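Stovico Clear Mixing Cups -- Finishing Supplies

Home > Shop > Finishing > Mixing and Measuring

Clear mixing cups for hardwax oil, two-part varnish, wood dye and small batches of epoxy. Sold in sleeves of 30. Each cup has a wide rim and a narrower base, and the sleeves nest for storage.

We started stocking these after we dropped the Linivska paper cups, which went soft when a batch sat in them too long. The Stovico cups hold their shape with oil, water-based finish and most solvents. Do not use them with lacquer thinner or acetone.

What you get

- 30 clear plastic cups
- 30 flat wooden stir sticks
- One mixing ratio card (1:1, 2:1, 4:1 and 10:1)

Lids are sold separately. The lids for the old Linivska cups do not fit.

Using them with Utach two-part oil

Stir the color part in its can first. Pigment settles fast, and a cup poured off the top will come out lighter than your sample board. Pour the color part, then the hardener, and stir for two full minutes, scraping the wall and the base. Mix only what you can spread and wipe off in one session. Leftover mix will not keep overnight, even with a lid on.

Work on a level surface when you measure. A cup on a sloping bench reads wrong, and with a 10:1 mix a small error in the hardener matters.
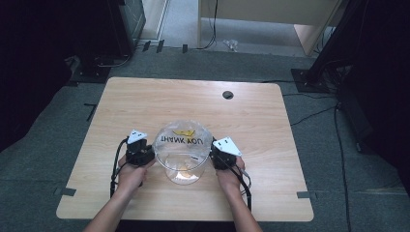 Cleaning and reuse

Wipe the cup out with a dry rag while the finish is still liquid. Oil residue can be left to cure and peeled out the next day. Epoxy usually pops out if you flex the wall. We don't reuse a cup for a different color -- a trace of walnut will show in a white oil.

Rags with oil on them can heat up and catch fire. Lay them flat outdoors to dry, or put them in a metal can filled with water and close the lid.

Ordering

Item number 267. Orders leave the Briggs warehouse every working afternoon at 3 p.m. Schools and shops that need 2,000 cups or more should write to Tsehay Tufa at the trade desk for a case price. The next full shipment is due in January. Unopened sleeves can be returned.

Comments (3)

Ulises Rivadeneyra
Used a sleeve on a set of stair treads. No leaks. The stir sticks are a bit short for a full cup.

Nhung Ông
Do these work for shellac? I mix mine with denatured alcohol.

Ebise Lencho
I've had shellac in one for an afternoon and it was fine. I wouldn't store it in there -- I pour mine into a glass jar.

Related items

Stovico lids for clear mixing cups
Utach two-part oil, natural
Utach sample set
White finishing pads
Metal rag can with foot pedal

This site uses cookies to remember your cart. By continuing to shop you accept our cookie policy.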